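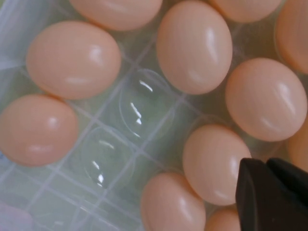
Gripper fingers over a clear plastic egg tray with two empty cells among the eggs.

Kendeo Publishes Handling Guideline for Robots That Work With Shell Eggs

Release date: 4 April 2020

Kendeo has published a good practice guideline for the use of robot arms in the picking and placing of whole shell eggs. The guideline is meant for packing rooms, small graders, kitchens and test labs. It can be downloaded free of charge from the Kendeo website and may be copied within a company without permission.

The document runs to 20 pages and has 12 sections. It was drafted with two partners, the gripper maker Floser and the packing equipment supplier Arumugam, and was open for comment for six weeks. Kendeo received 93 comments. Most of them dealt with cleaning, with clear trays, and with what an arm should do after a failed pick.

General machine safety rules already cover the arm itself, the guarding around it and the emergency stop. The new guideline does not replace any of these. It covers the part of the job that they leave to the user: how hard the fingers may press, how they approach a filled tray, when they have to be cleaned, and what has to be written down.

Contact and grip

Finger surfaces that touch a shell should be smooth, free of open seams and easy to remove. Grip force is to be set on the weakest eggs the site expects to handle, and checked again whenever the fingers, the pads or the supplier of the eggs is changed. The setting must be locked so that it cannot be raised from the operator screen during a run.

Working in a filled tray

In a tray, the neighboring eggs limit how far the fingers can open. The guideline asks for a straight vertical approach above the target egg and a short stop before the fingers go down between the shells. Sideways travel is allowed only when the fingertips are clear of the tallest egg. Eggs that sit at an angle in their cells should be picked along the line of the egg and not along the line of the tray. If the system cannot tell which way an egg is lying, it should skip the egg and report it.

Clear plastic trays

Clear trays get a section of their own. The curved bottom of an empty cell can reflect light brightly enough to be taken for a shell, and the surface under the tray shows through the plastic. Eggshells carry bright highlights as well. Users are asked to test their vision system with full, partly filled and empty trays under the same lighting used in production, and to repeat the test after any change to the lamps or the work surface. A plain, matte surface under the tray is recommended.

Failed picks and broken eggs

After a failed pick the arm may try the same egg once more. After a second failure it must move up, hold its position and call an operator. If a shell breaks, the run stops. The fingers are removed and washed, the tray is taken out of use, and eggs that touched the contents are set aside. The arm may not be restarted from a remote screen after a break.

Records

Sites should keep a simple log with the date, the finger set in use, the force setting, the number of breaks and the time of each cleaning. Kendeo supplies a one-page form for this purpose. The form can be filled in by hand.

Trial use

An early version was tried at Erkonine, a contract packing site, on a single workstation. Staff there reported that the cleaning section was too long to follow during a shift, and it was shortened to a wall sheet. The site also asked for clearer wording on who may change the force setting. Both changes are in the published version.

Use of the guideline is voluntary. Kendeo does not certify equipment against it, and suppliers should not describe a product as approved by Kendeo. They may state that a product was set up in line with the guideline if the completed checklist is handed over with the machine.

A first review is planned for May of next year. Comments can be sent at any time using the form at the back of the document. Proposals on duck and quail eggs, which are outside the present scope, will be collected for that review.

About Kendeo

Kendeo prepares guidelines and checklists for automated handling in small and mid-size food businesses. Its documents are written with equipment makers and users and are available at no cost.

Media inquiries: Kendeo Press Office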